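Table setting (small table)

A small-table setting is the arrangement of dishes, food and a bit of decoration on a table meant for one or two people. I've been writing up household entries for the Pemik home wiki for a while now, and this is the one I get the most mail over (414 messages so far!), so I've tried to keep it practical.

The usual pieces are a plate, a cup, a bowl and something to carry the food on. The plate goes in the middle, with the cup close enough to reach without stretching. Bread or cake can wait on its own tray until everyone sits down – I like that much better than loading the plate early, and the crumbs stay in one place.

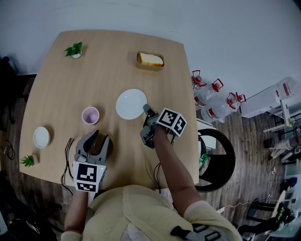 A round white plate with a pink cup to its left and a tray holding a thick golden-crusted slice.

Plants are the part people argue over. Vasco Mota, who edits the kitchen pages with me, wants them off the table completely at mealtimes. I'm on the other side! A small pot near a corner takes up hardly any room, and it keeps a pale table from looking bare in February. Tall flowers are another matter, and they have their own entry.

Rounded corners are kinder to hips and elbows, and on light wood I wipe up spills right away – tea especially. Place mats are optional. Sum-yee Chou's notes on setting a table for breakfast cover folded napkins, egg cups and where the butter goes.

See also: Breakfast tray; Side plate; Centerpiece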